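Chapter 7. Task Definition and Success Tests

7.0 Scope of this chapter

Chapters 5 and 6 dealt with moving a simulated arm from one joint configuration to another. The team project, which begins with this chapter, asks for more than motion. Each team selects one household task, writes a specification for it, builds a controller, and submits both for grading in the Semeck simulator. The controller is graded against the specification, so a weak specification limits the grade no matter how well the arm moves.

By the end of the chapter a team should be able to write a task specification that a second team can run without asking questions. Controllers are postponed to Chapter 8. Students who took the Sunus introductory course will have seen parts of Section 7.2 under the name "goal predicates." The notation has changed slightly and should be read again.

Required before starting: coordinate frames (Chapter 2), forward kinematics (Chapter 4), and the log file exercise at the end of Chapter 6. A team of three or four is assumed throughout. Students working alone may omit the exchange described in Section 7.5.

7.1 Tasks, episodes, and trials

A task is a set of starting states together with a test for completion. "Close the drawer" is a task once the permitted drawer openings are listed and the word "close" has been given a numerical meaning. Until then it is a phrase.

An episode is one run of a controller on a task, from a single starting state to a stop. It stops when the success test is met, when a failure test is met, or when the step limit is reached. The step limit for the project is 593 control steps, and it is the same for every task in the Ruvico scene set. Teams may not raise it. A team may lower it in its own specification if the task is short.

A trial is a group of episodes reported together. The graded trial contains 18 episodes, with starting states drawn by the instructor from the ranges in the team's specification. Practice trials may be any size. A success rate must always be reported with the number of episodes behind it, and a rate given alone will be returned unmarked.

The distinction between task and episode matters when results are discussed. A controller does not "solve the task" when one episode ends well. It has ended one episode well.

7.2 Writing the success test

The success test is a Boolean function of the simulator state. It takes object poses, joint positions of articulated objects, and contact flags, and it returns true or false. It may not use rendered images. Rendered images are for the team's own inspection and for the controller, if the controller uses vision.

Consider the task "put the mug in the cabinet." A first attempt at the test is often written as follows:

success = distance(mug, cabinet) < d

This fails in several ways. The origin of the cabinet frame may lie at a corner or at the back wall, so a mug on top of the cabinet can pass. A mug held in the gripper can pass. A mug that is falling through the cabinet opening can pass for a few steps. The corrected test has four clauses:

inside(mug, cabinet_interior)
contact(mug, cabinet_shelf)
not contact(mug, gripper)
speed(mug) < v_max for 10 consecutive steps

The last clause requires the condition to hold over time. It should be added to any test involving an object that has been released. The value of v_max is left to the team, and must be stated in the specification with its unit.

The function inside() compares the object's center with a box volume attached to the receiving object. The box is defined by the team. Teams should draw it in the viewer before using it. A common error is to attach the volume to the world frame; the test then stops working as soon as the scene layout is changed.

7.3 Articulated fixtures

Many objects in a kitchen scene have moving parts: doors, drawers, knobs, lids. Each moving part is represented by a joint, and each joint has a lower limit, an upper limit, and a current value. The Ruvico scene files normalize these values so that 0 is fully closed and 1 is fully open. Knobs are the exception and are given in radians.

A specification that mentions a fixture must state three things about it:

(a) the value or range at the start of the episode;
(b) whether the value forms part of the success test;
(c) whether the controller is permitted to change it.

Item (c) is the one most often left out. Suppose the task is to remove a bowl from a cabinet whose door starts open. If the specification is silent on the door, a controller that strikes the door and swings it shut on the way out has met the test. The team may consider this acceptable. It should say so.

Where a door starts open, the space that it sweeps and the space that it occupies are different and both should be examined. An open door occupies a thin volume, and the arm needs a path around it. If the controller must also close the door, the swept volume has to be clear of the arm and of any object on a nearby surface. In the Kaplan lab sessions, teams check the second condition by stepping the door joint from 1 to 0 with the arm held still and reading the contact log.

7.4 Starting states

The starting state fixes everything the controller does not control. Teams specify a nominal value and a range for each of the following: object position, object rotation about the vertical axis, fixture joint values, and arm configuration. Ranges should be narrow at first and widened as the controller improves. The range in the final specification is the one used for grading, and it must meet the minimum in Table 7.1.

Table 7.1 Minimum ranges for graded trials
Object position on a surface: 10 cm in each horizontal direction
Object rotation: full circle for asymmetric objects, none for symmetric
Fixture joint value: fixed, or any range chosen by the team
Arm configuration: fixed

The random seed for practice trials is 342. All teams use it, so that logs can be compared line by line. The graded trial uses a different seed, which is not released.

Some combinations of starting values are invalid. Two objects may overlap, or an object may intersect a wall. The simulator will separate them on the first step, sometimes at high speed. A starting state is valid only if no object moves when the simulator runs with the arm commanded to hold its position. Teams must include this check in their reset function and discard states that fail it.

7.5 Exchange of specifications

In the second week of the project, each team passes its specification to another team. The receiving team has not seen the controller. It writes the success test from the text alone, and the two versions are then run on the same set of recorded logs. Every disagreement between them points to a sentence in the specification that can be read two ways. The sentence is revised, and the revision is recorded in the team notebook with the log entry that exposed it.

Disagreements are not penalized. An empty revision list will be questioned, and the team should be ready to show the compared logs.

7.6 First worked case

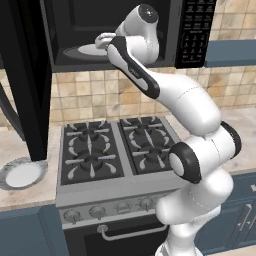
Object references are the first source of ambiguity in a receptacle task, and they should be settled before any volume is drawn. A specification that reads "the gripper reaches the plate in the microwave" names the object by its location, and that location can change during the episode. In Figure 7.1 one white plate is on the turntable and a second plate, with a wide gray speckled rim, is on the counter to the left of the stove. The two must have separate identifiers, here plate_in and plate_counter, and these are assigned at reset and do not change afterward. The figure also shows why a reach test cannot be written as "gripper inside the cavity." The fingers are already inside, above and to the right of plate_in, and nothing in that condition says where they are relative to the plate. A usable test gives the position of the fingertip midpoint in the plate frame, with separate tolerances for height and for horizontal offset. The door is treated under item (c) of Section 7.3: it starts fully open, the controller may not move it, and contact between any arm link and the door ends the episode as a failure. Exercise 7.1 asks for the complete specification, including a validity check on the position of plate_counter.

Page last revised August 25, 2020
Contact the course office | Copyright and permissions | Back to top
This site uses cookies to remember your reading position. Accept | Settings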